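Flindwood Interior Design Program
Materials I, Handout 6: Stone Tops for Tables and Counters
Oct 9, 2026

Bring this handout to the lab session. The reading is the chapter on natural stone, starting on page 77 of the course reader. You will also need your sample notes from the flooring unit, as several of the terms carry over.

1. What the trade names mean

Stone is sold under names that do not always match the geology. In a stone yard, "granite" covers true granite and also gabbro, gneiss, and other hard rocks that take a polish. "Marble" should mean limestone that has been changed by heat and pressure, but polished limestones are sold under the name as well. The label tells you what the yard calls the stone. Your specification should say what you need the stone to do.

For this course we sort stone for tops into two working groups.

Silicate stones: granite, gneiss, gabbro, most quartzites, soapstone. Common kitchen acids such as vinegar and lemon juice do little or nothing to them. Most are hard. Soapstone is the exception, and a fingernail will mark some grades of it.

Carbonate stones: marble, limestone, travertine, onyx. All of them react with acid. They are softer than granite and a steel knife will scratch them.

Slate does not fit neatly. Some slates contain enough calcite to react and some do not. Serpentine is often sold as green marble and behaves differently from marble, including a tendency to warp when set with water-based adhesive. Ask for the test data.

Engineered quartz is made of crushed quartz in a resin binder. It belongs in the next handout. Do not confuse it with quartzite, which is a natural stone. Several of last year's schedules had the two mixed up, and a contractor will price what you wrote.

2. Etching and staining

Students often use these words for the same thing. They are different problems with different answers.

An etch is a chemical change at the surface. Acid dissolves a little of the calcite and leaves a dull spot. Nothing has soaked in. Wiping does not help, and neither does a sealer, as the acid is working on the stone itself. An etch on a honed finish is less visible than the same etch on a polished one. Removing it means abrading the surface and refinishing.

A stain is material that has gone into the pores. Oil darkens the stone. Wine, coffee, and tea leave brown or pink marks. Rust leaves orange ones. A stain can often be drawn out with a poultice: an absorbent powder mixed with a suitable liquid, spread over the mark, covered, and left to dry. It may take several rounds. The liquid depends on the stain, so identify the stain first.

A water drop test is good enough for comparing samples in class. Put a few drops on the unsealed face, wait, wipe, and look for darkening. A stone that darkens quickly is absorbent. Write down the time and the finish along with the name of the stone. A honed sample and a polished sample from one slab can give different results.

3. Sealers

An impregnating sealer goes into the pores and slows the entry of liquids. It does not form a film on top. A topical coating does form a film, which can scratch, peel, or yellow, and which changes the look of the surface. Most indoor stone that is sealed at all gets an impregnator.

We use Flisine in the lab. It is an impregnator and goes on the same way most of them do:

Clean the stone and let it dry fully. Overnight is best.
Spread a thin, even coat with a lint-free cloth.
Keep the surface wet for the time given on the label.
Wipe off everything that has not been absorbed. Residue left to dry makes a haze that is tedious to remove.
Repeat only if the water drop test still shows darkening.

Gloves on, windows open. Used cloths go in the metal can with the lid.

Some dense stones absorb almost nothing and gain nothing from a sealer. On those the product sits on the surface and smears. Test before you specify it, and do not copy "seal all stone" from an old schedule.

4. Finishes

Polished: reflective, shows the full color and pattern, shows etches and scratches on carbonate stones.
Honed: smooth and matte, color a little lighter, hides etches better, may show fingerprints on dark stones.
Leathered: brushed to a soft texture, mostly done on darker granites. Crumbs and grease settle in the low spots.
Flamed: rough, made with heat, used outdoors and on floors. Not for tops.

The sample room has a board of Dadholm gneiss in the first three finishes. Look at it under the window and again under the ceiling lights. The leathered piece changes the most. Please put the boards back in the rack face to face — two have chipped corners already.

5. Thickness and weight

Slabs for tops come most often in nominal 20 mm and 30 mm thicknesses. The thinner slab is lighter and costs less, and it usually needs a plywood underlayment on a counter. An edge can be built up with a strip of the same stone so that the top looks thicker than it is. Check the seam on a built-up edge, especially where the veining runs diagonally.

Weight is length times width times thickness times density. For granite at 30 mm, use 16.6 pounds per square foot in this course. Suppliers publish their own figures and some run higher. When you have the supplier's figure, use that one.

Worked problem. A dining top is 3 feet wide and 7 feet 3 inches long, in 30 mm granite.

Area: 3 x 7.25 = 21.75 square feet
Weight: 21.75 x 16.6 = 361 pounds

This is the top alone. Add the base, then anything likely to be on the table, then a person sitting on the edge. People do sit on tables.

Second problem, to do at home. A full slab of the same material is listed at 1,582 pounds. Find its area. Then decide whether two tops of the size above can be cut from it if the slab is 7 feet 9 inches wide. Draw the layout to scale and leave room for the saw cut. Show your work.

6. Support

Stone is strong in compression and weak in bending. A top carries load well when it is supported and breaks when it is asked to act like a diving board. Three things matter most: how far the stone spans between supports, how far it hangs past the last one, and what has been cut out of it.

Cutouts are the usual place for a break. The narrow strip in front of a sink is the weakest part of a kitchen top, and it often cracks during transport. Inside corners should be rounded. A square inside corner gathers stress at a point.

Natural fissures and veins can be lines of weakness too. A fabricator may put mesh on the back, fill a fissure with resin, or set a rod into a groove on the underside. Steel rods can rust and swell if water reaches them, and stainless or fiberglass rods avoid the problem.

Carry stone on edge, never flat. The same goes for storage: on an A-frame, leaning slightly, with the polished faces together.

7. Reading a quarry sheet

You will be given the sheet from the Lappalainen quarry at Dadholm. Find these items on it:

Water absorption, by weight
Bulk density
Compressive strength
Flexural strength
Abrasion resistance
Slab sizes and thicknesses available

Note the test method beside every value. Two absorption figures taken by different methods cannot be compared directly. Flexural strength is the value to look at first for a top with an overhang. Compressive strength is always a large number and seldom decides anything indoors.

The sheet was last revised in January. The color names changed then, so the sample boards carry the old names. A list of both is taped inside the cabinet door.

8. Daily care

Your clients will ask for this, and the answer should fit on a card.

Wipe spills soon, acids first of all.
Wash with warm water and a pH-neutral cleaner, then dry.
No vinegar, no lemon, no bathroom descaler on carbonate stones.
No scouring powder on polished surfaces.
Use boards for cutting and trivets for hot pans. Granite tolerates heat well, but a sudden change in one spot can crack it.
Felt or cork under anything with a rough foot.

9. Tables compared with counters 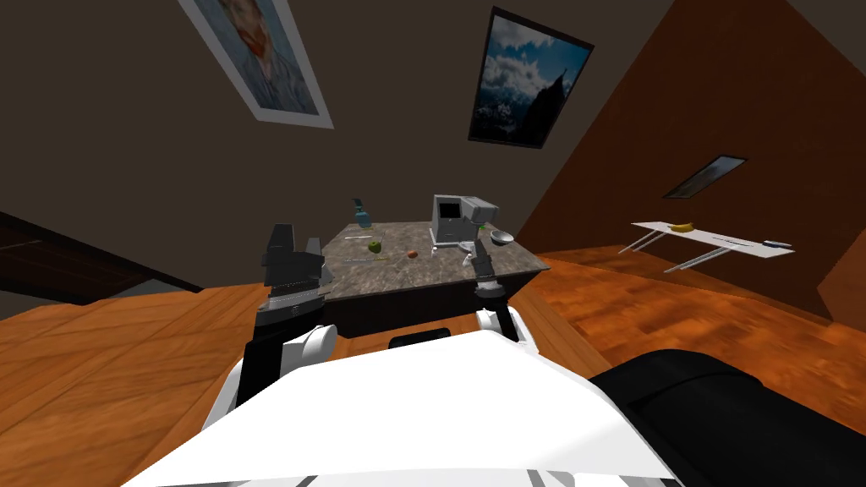
A counter is fixed along its length to cabinets, and a table is not. The base has to do all of the work, and it has to hold the stone level on a floor that may not be level itself. Table edges also get more contact, as people come at them from more than one side. At the stone-topped table in the picture, the two arms reach in over the front, and the front edge is where I would start with any table: ask what will lean on it, slide over it, or knock into it. A sharp square edge chips. An eased edge, with the corner just taken off, is the least you should specify, and a small radius is better where there are children. Next, mark the base on your plan with a dotted line and measure the overhang on all sides, then check it against the fabricator's limit for that stone and thickness. Bring the marked plan to the lab along with the slab problem from section 5.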